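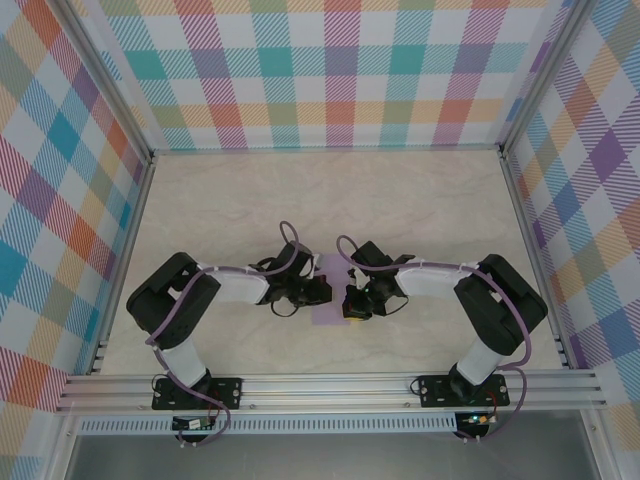
I bought the Wolleck wall panels in March to line three sides of a work surface that gets splashed, scuffed and leaned on most days. They come in plain white, a grey stripe and the tartan, and I went for the tartan. Up close it is a busy thing, all diagonal hatching on a white ground, with coral, teal, lavender, mustard yellow, green and pink in the back panel. The two side panels have bigger squares when you stand near them, and the blue and orange come forward more. Against a pale beige top with a faint marbled streak it looks better than I expected, and a lavender mat picks up one of the colours nicely.

The set cost £57 from Starum, plus delivery. It took 11 days to arrive, which was longer than the site said. The panels were packed flat between two sheets of card and one corner had a small dent. I put that corner at the bottom and can't see it now.

Fitting

The instructions are a single folded sheet with very small drawings. Cutting is easy enough with a sharp knife and a steel rule if you score the face first and go over it a few times. I tried a fine saw on an offcut and it left a furry edge. Gergely Tóth, who did the same job before me, told me to cut the side panels last, and I am glad I listened, as my corners are not quite square and I had to take a sliver off the left one.

Matching the pattern is the awkward part. The squares do not line up from one panel to the next unless you waste a fair bit of material, and Wolleck does not mention this anywhere. I gave up on it. With an upright post in each back corner the join is broken up anyway, but in a plain corner it would bother me.

In use

Cleaning is simple. A damp cloth takes off dust and finger marks. Marker pen needed washing-up liquid and left a slight shadow on the white parts, though the pattern hides it from any distance. The surface has a low sheen and doesn't throw the overhead light back at me, which the old gloss boards did all day long.

The pattern does have one drawback. If you put down a small screw or a bit of thread against the back wall, it takes a while to find it again. I now keep small parts on the mat, where the plain colour makes them easy to spot.

Wiesława Sikora has the grey stripe from the same range and says hers has faded a little near the window. Mine gets no direct sun, so I can't comment.

I also looked at the Younis panels, which are thicker and come with edge trim, but they only do plain colours and cost £13 more.

Good points: easy to cut, easy to wipe, no glare.
Bad points: poor instructions, pattern doesn't match across joins, slow delivery.

I would buy them again, and I'd order one spare panel.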